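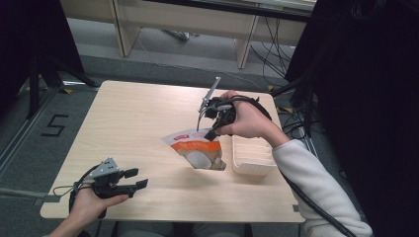 *A snack pouch on the table. Pouches of this kind can go in the soft plastics bin.*

## Soft plastics: what we can take from this month

The soft plastics collection at Valness reopens on Wednesday, July 1, 2020, after being shut since the spring. The bins are back in the side passage by the bike racks. Please use the side gate and not the shop entrance, as the shop is still limiting numbers inside.

The list of what we accept has changed. Our old collector only wanted carrier bags and bread bags. The new one, Serkarum, takes most kinds of thin film and flexible packaging, including the metal-lined sort that crisps come in. Halina Wasilewska spent a good part of May on the phone with them getting a straight answer on each item, and the list below is the result.

**Yes please**

- Crisp packets, snack pouches and sweet wrappers
- Bread bags, carrier bags and freezer bags
- The film lids from fruit and salad trays
- Outer wrap from kitchen roll, toilet roll and multipacks of tins
- Rice and pasta bags
- Pet food pouches, washed out and dried

**No thank you**

- Cling film that has touched raw meat
- Compostable or "plant-based" bags, which spoil the load
- Padded envelopes
- Balloons, gloves and face coverings
- Anything hard, such as yoghurt pots (these go in your kerbside box as before)

Food is the main trouble. A pouch with a spoonful of sauce left in it will soil everything around it over a week in a warm bin, and Serkarum can turn a whole sack away. Shake out crumbs, and rinse anything that held something wet or oily. You don't need hot water or soap for most of it.

Please don't fold packets into little triangles or knot them. It saves space at home but the sorting line reads them as the wrong thing and throws them out. Flat and open is best. 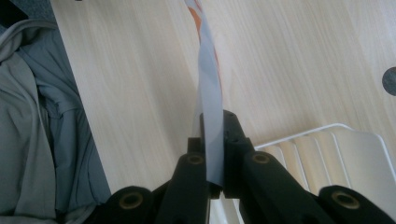 *Thin plastic film, with orange printing.*

Several people have asked about strips and offcuts: the bit you tear from the top of a packet, the pull tab from a loaf, the band around a pair of bottles. These are fine to include, but small pieces fall through the sorting screens if they are loose. Put them inside a bigger bag of the same sort of plastic and leave the top open. Paper labels can stay on if they won't peel.

The sacks hold 60 litres and there are two bins, so space is tighter than you might think. If both are full, take your bag home again and come back after the Friday pick-up. Bags left on the ground get opened by foxes, and Said Ezzat has been the one sweeping up.

On cost, Serkarum charges us £35 a collection. Kurkix has agreed to pay this until the end of the year, for which many thanks. After that we will need to find the money ourselves or share it with the group at Piątek, who already use the same lorry. Flurina Leitner is talking to them and will report back in the next issue.

We sent off nearly 50 sacks last year under the old scheme, mostly carrier bags. We don't know yet what to expect from the wider list - crisp packets weigh next to nothing but take up a lot of room. If the bins fill too fast we may ask for a second pick-up each week.

We also need one more person to check the bins on Tuesday evenings. It means lifting the lids, pulling out anything that shouldn't be there and tying off the full sacks. Gloves are in the cupboard inside the side gate. Speak to Shuzhen Guo if you can do it, or leave your name at the shop counter.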